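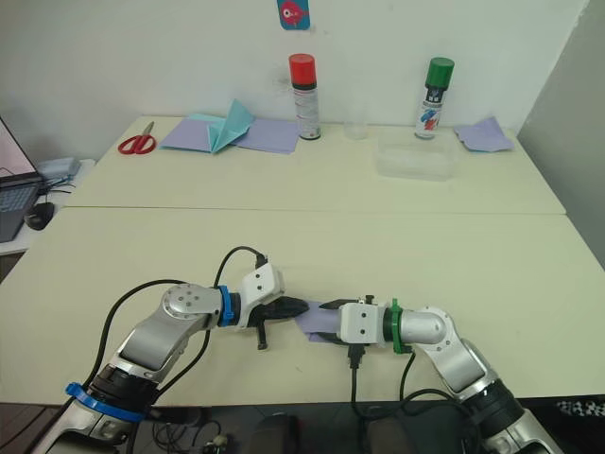 Immont opens its folding tables to everyone this October

If you've walked past our front window lately and wondered why so much lavender paper is going through the place, I can finally tell you! Immont, the little paper studio I run above the Ladefoged bike shop, is starting a drop-in folding hour, and the first thing on the menu is the paper airplane.

I'm Aba Sowah, and I've been folding planes since I was too short to see over the counter at my aunt's store. I've always wanted a place where people could come in after work, sit down at a big pale table and make something out of one sheet of paper. No glue, no screens, no sign-up form with twelve boxes on it. Now we have one, and the doors open at 6 p.m.

The paper comes from Onum, who cut us a first batch of 417 sheets (yes, an odd number, they gave us what was left on the roll and we were thrilled). Most of it is lavender. It takes a crease nicely and it's forgiving if you need to open a fold and try again, which I do all the time.

Our starter plane begins with the corners. Fold the top ones in until they meet and you get a big triangle with a crease along its base, and I tell everyone to slow down right there. Run a fingertip along that crease a couple of times before going on. A sloppy one will follow you all the way to the wings, and then you've got a plane that only turns left (I have made many of those).

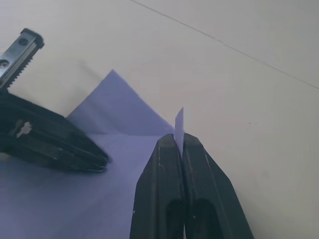 What to expect at a session

Each session lasts 40 minutes and we seat four people to a table, so it stays friendly and you can see what your neighbor is up to. Paper is included, and there are scissors around for anyone who wants to trim a sheet first. Kids are very welcome with a grown-up. You take home whatever you fold, and you're free to throw it down our stairwell first, which has the best air in the building.

My partner in all this, Ekua Addo, is handling the second half of the program, where we move on to smaller and trickier folds. "I like the point where the sheet gets small and you have to start paying attention," Ekua says. "People go quiet for a minute and then somebody laughs." 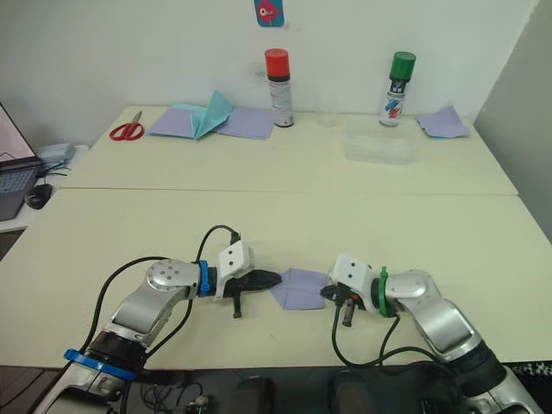 Lavender paper folded down small at the Immont tables, with scissors and more sheets at the back.

Sessions are free through the end of the month thanks to our friends at Tristell, who are covering the paper. After that we'll ask for a small fee at the door. To save a seat, call the studio or just stop by any afternoon and ask for me or Ekua. Press folks are welcome to come fold too, just let us know ahead of time so we can hold a chair for you.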